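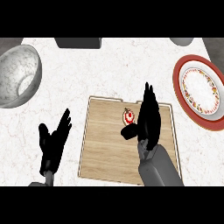
Kitchen task in the Rukley simulator, two arms, board and fruit slice.

Call for testers – Rukley two-hand teleop kit, home trial

Planbridge is looking for people to try out the Rukley kit before it goes on sale. 50 places. Paid. No robot needed at your end, everything runs in the simulator on your own computer.

What you get in the box: pair of tracked gloves, headset, USB hub, cables, printed quick start. License code comes by email. Gloves come in small, medium, large – tell us your size when you write, we can't swap them once they ship.

What you do: drive the two simulated hands through kitchen jobs at a counter. Picking up small food items, clearing a cutting board, moving plates and bowls. Small stuff is the hard part and it's the part we most want feedback on. Each session is logged and sent back to us. Short form after each one, five questions, please don't skip the comment box.

Time: four weeks, three sessions a week, 45 minutes or so each. Do them whenever suits. If you miss one, make it up the week after.

Pay: $183 per week, paid at the end of weeks two and four. You keep the gloves. Headset goes back to us, prepaid label is in the box.

Who we want:
- 18 or over, living in the US
- Windows PC with a decent graphics card (spec list on request)
- a table or desk you can sit at with both elbows free
- left handers very welcome, we had too few in the October round
- gaming or VR experience OK but not required. Cooks, OTs, assembly workers, people who knit, all good

Not suitable if you get motion sick in a headset. Also not open to staff of Zarance, who make the glove sensors, or there families.

Last round logged 1,646 sessions and the main complaints were thumb drift and the hand closing late on thin objects. Both have been reworked. New thumb calibration takes two minutes, you do it at the start of every session, yes every one. We want to hear if it's still off.

There is also one part-time job going: tester support, 20 hours a week, remote, contract to start. Answering tester emails, walking people through set up, sorting the bug reports for Tin-yau Tse's software team. Patience matters more than coding. Send a resume and a few lines on why you'd be good at it, to Noreen Khattak.

To apply as a tester: email Ekene Dauda with your name, state, glove size, which hand you write with, and your PC model. Put RUKLEY TRIAL in the subject line or it will get lost. Closing 11/30/23. We reply to everybody but it may take a week or two, pleae don't chase before then.

Kits ship once your signed form is back.

Contact: Planbridge Trials Desk | © Planbridge | Back to top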